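The Somdale office opened its forty-first file in January 2026. The rules for a file were plain. A task was to be named, a teacher assigned, and a machine taught by hand until it could do the task alone. No teacher was to speak to the machine, as speech was not recorded and could not be counted as instruction.

The task in File 41 was entered as "Receiving an object from a person." The object was a wooden stick. The teacher had asked for something lighter, and the request was declined in writing.

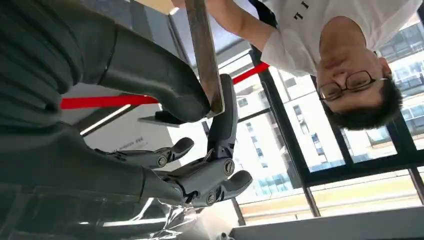
Lerketti
Clerk of Files, Somdale Office

The teacher held out the stick and kept his eyes lowered, as the manual required. The fingers met the wood near its end. He was permitted to correct their position with his free hand, and each correction was entered as a lesson. The manual allowed 1000 lessons to a file.

By the fourth week the Darnerberg office had written twice to ask why the file remained open. The machine took the stick on every trial. It did not, however, take it at once. It closed its fingers, and then it waited until the teacher's grip had eased before it drew the stick away.

The delay was reported as a fault. I was directed to find its source, and I read the lessons in order from the first. In every one of them the teacher had held on a little longer than the task required. The machine had learned this along with the rest.

Darnerberg proposed that the lessons be struck and a new teacher assigned. I replied that the file described the task correctly and that I could find no error in it. The reply was stamped and returned to me in May without comment.

File 41 is kept on the second shelf. The stick is kept with it.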